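合租房里的除湿机到底费不费电？房东说的数字我不太信

发帖：梅雨怕潮人
2022年1月19日，星期三
浏览 600

租的是一楼，朝北，卧室靠外墙那面到了冬天就返潮，衣柜后面已经长过一次霉。房东放了一台 Bestton 的压缩机除湿机，说“一个月多不了几块钱，随便开”。我开了一个月，电费单拿到手，比上个月多出60块。房东说是我洗澡洗多了。

我自己查了一圈，越查越糊涂。卖家页面上写“智能节能”，没写节了多少。有人说压缩机的比转轮的省电，也有人说冬天压缩机的根本抽不出水，白费电。还有人劝我别买机器，放几盒吸湿盒就行，可我试过，盒子里那点水跟墙上的潮气比起来像是做做样子。

想问的是：冬天室温不高的情况下，除湿机开着有没有意义？多出来的电费有没有可能真是它造成的？另外房东推荐换一台 Rizzi 的，说是“德国技术”，我看说明书连个德文字都没有，有人用过吗？

补充：房间不大，门窗老式，关不严。电表是独立的，不跟隔壁合用。

北窗下的猫

Rizzi 用过，挺好的，声音小。放心买。

老电表

楼上那位说“挺好的”，好在哪儿没讲，参考价值有限。我说几句不太好听的。

先说电费。不要听房东的，也不要听卖家的，更不要听我的，去买个计量插座，插上除湿机跑15个小时，看读数，再按你平时开机的时长折算。这东西很便宜，比在网上吵架管用。你现在拿两个月的电费单相减，里面混着取暖、热水、电饭锅，天一冷样样都涨，60块算在谁头上都说得过去。房东赖你洗澡，你怀疑除湿机，两边都没证据。

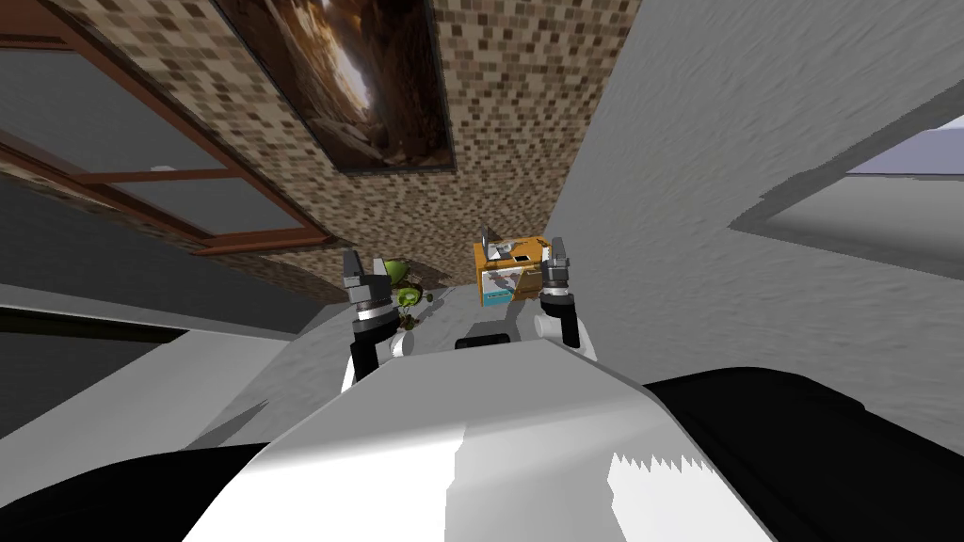 再说冬天有没有用。压缩机那种是靠把空气吹过冷的盘管来结露的，室温低的时候盘管容易结霜，一结霜就要停下来化霜，化霜期间电照用，水不怎么出。所以你得看水箱：一晚上下来只有个底，那它多半就是在陪你耗电。转轮的低温下出水稳定一些，但它要加热，耗电通常更高，顺便把屋子烘热一点。说转轮“费电”和说它“好用”的人，往往说的是同一件事。

最该怀疑的是你的门窗。关不严的房间开除湿机，外面的湿气一直往里补，标多大的除湿量都是白标。先用密封条把窗缝贴了，贴完再看湿度计。湿度计也别只买一个，便宜的那种两只放一起都能差出一截，买两个对着看，心里有个数。

还有，你说发霉的是衣柜后面靠外墙那一面。这种位置常常是墙面太冷，屋里的水汽贴上去就凝了，不一定是整间屋子湿度超标。把衣柜拉开一掌宽，让后面有空气走，可能比换机器见效。我见过有人花3000块换了台大的，衣柜照样顶着墙，来年照样长。

Rizzi 我没用过，不评价。“德国技术”四个字我也不评价，你让房东拿出铭牌来看，上面有额定功率，也有标称除湿量，注意看后者是在什么温度和湿度下测的。好多是在又热又潮的条件下测的，跟你那间冬天的北屋没什么关系。铭牌上没写测试条件的，我一般当它没写除湿量。

梅雨怕潮人（楼主）回复 老电表

谢谢。计量插座下单了。衣柜昨晚拉开了，后面的情况比我想的糟，踢脚线上面一条都是黑的。房东那边我先不提换机器的事。

河边第三户

我跟上面意见有点不一样。计量插座可以买，但密封条别贴得太死。你这屋子潮，人睡一夜呼出来的水汽也不少，再晾点衣服，窗户全封住以后湿气出不去，第二天早上玻璃上淌水的就是你。我的做法是白天挑外面干燥的时候开窗对流一会儿，然后关上，晚上再开机器。雨天就不开窗。听着麻烦，做惯了也就是顺手的事。

衣服别在卧室里晾，这条比买什么牌子都要紧。楼主没提晾不晾，我猜是晾的，北屋的租客没几个不晾的。

霉的话，黑的那一条先处理掉再谈除湿。戴口罩和手套，开着窗弄，除霉喷剂喷上去等够时间再擦，别跟别的清洁剂混着用。我用的是 Stinden 的，味道冲，效果一般，擦了两遍才淡下去，换别家的估计也差不多。擦完等墙干透，别急着刷漆。刷漆只是把它盖住，到3月回暖的时候它还会冒出来，到时候房东又要说是你洗澡洗的。

另外合同翻一翻，外墙渗水归谁修。如果下雨之后那面墙明显更湿，那就是渗水，除湿机开到天亮也没用，让房东找人来看外墙。动手擦之前记得拍照，带日期的那种，退租的时候用得上。

老电表 回复 河边第三户

通风这条我同意，前提是真的看了外面的湿度，别凭感觉。很多人觉得“外面空气新鲜”就等于干，梅雨天开一天窗，回来怪机器不行。密封条我还是主张贴，窗户该开的时候一样能开，漏风的缝可没法关。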